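Subject: Re: [workshop-equip] Arm and gripper quote, second round

Replying to the list because three of you wrote to me privately with the same worry.

> We have the Dralitz quote in hand. Arm, gripper and controller come in at $2139 a month on the lease, and they'll throw in the simulation licence for the first year. I'd like a yes by July so we don't lose the price. The simulated runs look good enough to me to go ahead.

"Look good enough" is carrying a lot of weight there. I went back through the simulated bin work before writing this. It has the finger over the lip of the round black container with the weave inside, on the wood-grain table. Fine as far as it goes, but a render doesn't tell me what a worn fingertip costs or how often we'd be buying one.
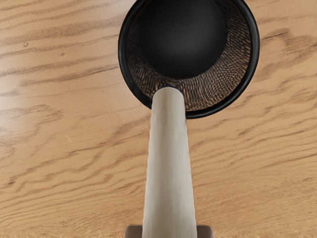
Does the lease price cover replacement fingers? The quote lists them as consumables, so they're ours to pay for, and there is no unit price anywhere in it. I've asked twice. I'd like that number in writing before anyone signs.

My other gripe is the mounting. The Rorel bench we already own was priced into the plan as if the arm would simply bolt to it, and I can't find a drawing that says so. Plelberg quoted $1310 for a separate pedestal, freight extra, and that figure never made it into the spreadsheet. Neither did the floor work, if the slab turns out not to be level.

Then there's cable. The simulated arm stands right up against the rim of a round table with a black cable looping out beside the wrist. I'd want to know how much slack the real one needs and what we'd hang it from. The quote has one line for "dressing and accessories" with nothing beside it. A blank isn't a zero, and I've been on this list long enough to remember the last blank.

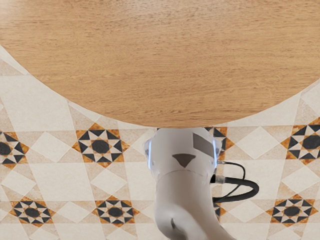
Woldegiorgis wrote back that the cable kit is a small item and I'm holding up a good price over hardware-store money. Fair enough, it may be small. Then it should be no trouble to fill in the line.

What I'd support today:

- $1000 set aside for fingers and cabling, and not touched for anything else
- the pedestal added to the plan at the quoted price
- a trial at the Dralitz shop with 5 of our own containers, the ugly ones included

If the trial goes well I'll drop my objection and help unload the truck. If they won't do a trial, I'd keep the cheque book closed and look at buying used. The free licence doesn't sway me much either way; I'd rather see what the renewal costs in the second year.

Can whoever has the spreadsheet send round the current version? Mine still has the old freight figure in it.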